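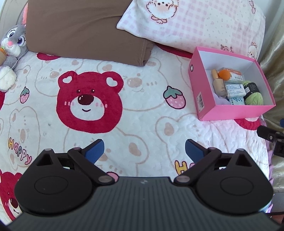
Manta acolchoada branca, de padrão repetido, estendida sobre a cama.

Domingo, 18 de abril de 2021
Por Maricel Belmonte

Imprimir | Enviar por e-mail

Elogio de quem caminha devagar

Comecei a caminhar na serra aos quarenta e tal anos, com umas botas emprestadas e a convicção de que ia detestar. Ao fim de 14 quilómetros tinha duas bolhas, um joelho a queixar-se e uma vontade enorme de voltar no fim de semana seguinte. Voltei, e continuo a voltar!

Escrevo isto porque anda por aí uma mania que me custa ver entrar nos trilhos: a do relógio. No percurso de Farodia, que faço quase todos os meses, já me cruzei com gente que não levanta os olhos do pulso durante a subida inteira. Passam, dizem bom dia (a maioria diz, justiça lhes seja feita) e seguem a bufar até ao marco geodésico, onde tocam na pedra, carregam num botão e descem outra vez. Não tenho nada contra quem corre na montanha. Tenho amigos que o fazem e que conhecem cada nascente melhor do que eu. O que me entristece é ver principiantes convencidos de que, se não fizerem um bom tempo, o passeio não contou.

A minha primeira travessia de dois dias foi com o Aksel Bisgaard, um dinamarquês que vive cá há anos e que para em todo o lado. Para para ver líquenes, para para apertar os atacadores, para para comer uma maçã a meio de uma encosta onde ninguém no seu juízo se sentaria. No princípio aquilo irritava-me. Na segunda tarde, já perto do abrigo de Skustasia, foi ele que ouviu a água debaixo das pedras, e ficámos ali ajoelhados a escutar um ribeiro que não vinha em mapa nenhum. Eu teria passado por cima dele a pensar no jantar.

E que jantar, já agora! Sopa de pacote com pão da véspera, comida à porta do abrigo, com o vento a mudar de lado. Dormi como não dormia há muito. Há um sono próprio de quem andou o dia inteiro a pé, um sono pesado, sem conversa, e só por ele já valia a pena carregar a mochila.

Defendo, portanto, a lentidão nos trilhos, e defendo-a também por razões práticas. Quem vai devagar bebe água antes de ter sede, repara na nuvem que está a crescer a oeste, vê a marca amarela que a chuva quase apagou. No vale de Sorensen há uma bifurcação mal sinalizada onde toda a gente se engana pelo menos uma vez – eu enganei-me 2 vezes, ambas com pressa. Andei 4 quilómetros a mais na primeira e não conto o que disse em voz alta.

Dir-me-ão que cada um caminha como quer. Pois caminha, e ainda bem. Mas as provas e os desafios têm hoje os cartazes todos, e o passeio sem cronómetro não tem quem o anuncie. O clube de Pratonance, por exemplo, organiza em abril uma saída com limite de 30 inscritos e tempo máximo de chegada. Porque não juntar-lhe outra, no mesmo dia e pelo mesmo caminho, sem tempo nenhum? Eu inscrevia-me já. Levava a minha irmã, que diz que não tem pernas para isto e que sobe as escadas do prédio com as compras todas numa só viagem.

Às vezes perguntam-me que equipamento é preciso para começar. Umas botas que já tenham sido usadas, um impermeável, água, qualquer coisa doce no bolso. Os bastões podem ficar para depois. E avisem alguém em casa do caminho que vão fazer, mesmo que seja curto, mesmo que esteja um sol de rachar.

Amanhã chove, dizem. Na próxima folga volto a Farodia pelo lado norte, que na primavera tem giesta até ao joelho, e conto demorar o dia todo.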